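Open Day at the Brolville Workshop

Print this item | E-mail this item

The Oltmanns workshop in Brolville opened its doors on 26/08/2019, and 1183 people came through before closing. Most of them ended up at the robot arm tables at the back.

The arms were running pick-and-place work on small tabletops, each one papered in a different pattern. The objects were household things: a plush husky, a small white clock, a yellow coaster with a brown rim, a clear piece of plastic or glass. Staff moved the items between runs and visitors could ask for a layout of their own.
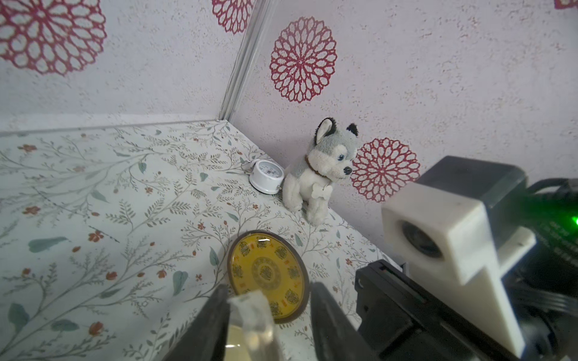 One visitor remarked that she had expected the arms to be a lot faster, and asked whether the speed was turned down for the public. It was. Staff said the Larnura software can run the same moves quicker, but the lower setting was used all day.

The two afternoon talks were full. Handouts are still available at the front desk; 700 were printed. The Brandumau branch plans its own open day next July, with sign-up through this newsletter.

Recent items
- Summer hours at Brandumau
- Larnura training dates
- Parking changes in Brolville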